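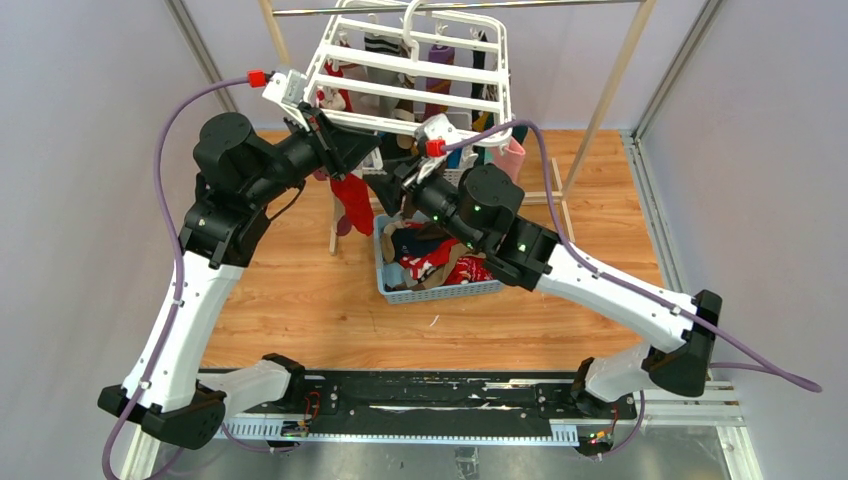 Moving into a shared floor at the Quintanilla building, how do people handle the open stairwell noise?

Posted by Corinne Escobedo

Hi everyone! Our little company (we're seven people, mostly bookkeeping) is looking at half of the third floor in the Quintanilla building, the old department store that Clarkunen has been turning into offices. The listing says 1,780 square feet, but the floor plan they sent me adds up to 1,642, and I can't find the difference anywhere. Also, the big open stairs in the middle are gorgeous, I really do love them, but when we toured on a Sunday it was dead quiet and I have no idea what a workday sounds like. Does anybody here rent there, or in something similar? We'd have to decide by April.

Njoroge Mrema

Welcome, Corinne, and what a nice building to be choosing! The gap in your numbers is most likely the difference between rentable and usable space. Landlords often add a share of the lobby, hallways and restrooms to what you rent, so you pay for the bigger number and put your desks in the smaller one. Ask Clarkunen in writing how they measured, and ask whether the stairs are part of it. As for noise, go back at lunchtime on a workday and stand where your desks would be for a good while, with a phone call going if you can manage it. We were in a converted mill for years and the voices carried up more than the footsteps did. Felt panels on the stair side helped us a lot, though check that the lease lets you hang things (ours didn't at first, and we had to go back and ask).

skatine_tenant

no idea about the stairs but get a parking spot in the lease, street parking over there is awful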